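In praise of the long drawer

I spent most of last May in the back room of the museum at Jundville, going through drawers of dead seabirds, and I came home with an opinion that I've been boring my family with ever since. I think small museums should keep their bird skins, all of them, even the scruffy ones, and I think the people who want to pack them off to a big store two hundred miles inland are making a mistake that can't be put right later.

Let me say first that I understand the other side. Giuliana Valderrama, who wrote the transfer proposal, is a thoughtful person and she has been very patient with my letters. The Jundville collection has 3,655 skins in it, most of them shearwaters, petrels and gulls, and it costs money to keep them cool and dry and free of beetles. The roof over the east side wants doing. A modern store would look after the birds better than we can, and I don't doubt that for a minute. If all you asked of a collection was that it should last, you would sign the form tomorrow.

But I ask rather more of it than that, and so, I suspect, do most people who have ever tried to name a bird from a wing and half a foot. After the winter gales we get birds washed up along the whole of the Skuselari shore, and the condition of them is often dreadful. Feathers come away, bills fade, and the shape goes out of the head. You can stare at a field guide until your tea goes cold (I have) and be none the wiser, and then you walk fifteen minutes up the hill with your sad parcel, open the right drawer, and lay it next to a dozen birds collected from the same beach over a century. The answer comes in moments. I've seen a schoolgirl do it, and get it right when two grown men had got it wrong, one of them me.

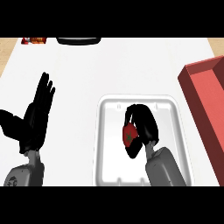 Measuring is where the local drawers really earn their keep. A wing length in a book is an average of birds from who knows where, taken by who knows whom, and our shearwaters run a touch small, as Fadi Haddadin showed years ago with a ruler and a great deal of stubbornness. He taught me to do it on a clear white tabletop so that the pale tips of the feathers don't get lost, and to lay the wing the same way every time. A hand makes a good enough picture of what he was after: the black one on the left of that white table, open and upright, has its four long fingers grouped together and the thumb jutting out on its own, and a closed wing has much the same plan, with the long primaries lying together and the little alula sitting apart near the bend. You measure from the bend to the tip of the longest primary and you leave the alula well alone. I must have got it wrong on 58 birds before it stuck.

None of that can be learned from a list on a computer, though I'm all for the list. Olga Alarcón has put 2,000 of our labels online in her spare evenings, and letters have come from people who would never have known we existed. What she will tell you herself, though, is that the list sends people to the drawer. They read that there is an odd petrel from Futetti with a note in pencil on the back of the label, and they want to come and look at it, and when they come they bring what they know along with them. One gentleman corrected three of our names over a sandwich.

Then there's the matter of who does the looking. When the birds go inland the skill goes too, perhaps slowly, over ten years or so. The next time there is a spill or a bad wreck of auks, the call will go out for somebody who can put names to several hundred sorry objects in a hurry, and we shall have to send for a stranger. Mireille Qudah worked through 300 birds after the Hordiienko storm, most of them in one week, and she could do it only on account of all those wet Saturdays she'd spent as a girl with her nose in the gull cabinet.

I'd happily see some sharing. Let the oldest skins and the type specimens go to the big store, where they'll be safer, and let them be lent back when we ask nicely. Gijs Kuipers has suggested as much, with a costed plan for the roof that seems to me very fair, and I hope it gets a proper reading at the spring meeting. Keep the working drawers where the beach is, though. Keep the duplicates, the faded ones, the gull with the chewed foot and the fulmar that some long-ago curate stuffed rather too full. They are the ones we use.

Letters on the proposal can be left at the museum desk, and I'm told they needn't be long, which will come as a relief to anyone who has read one of mine.

26 March 2022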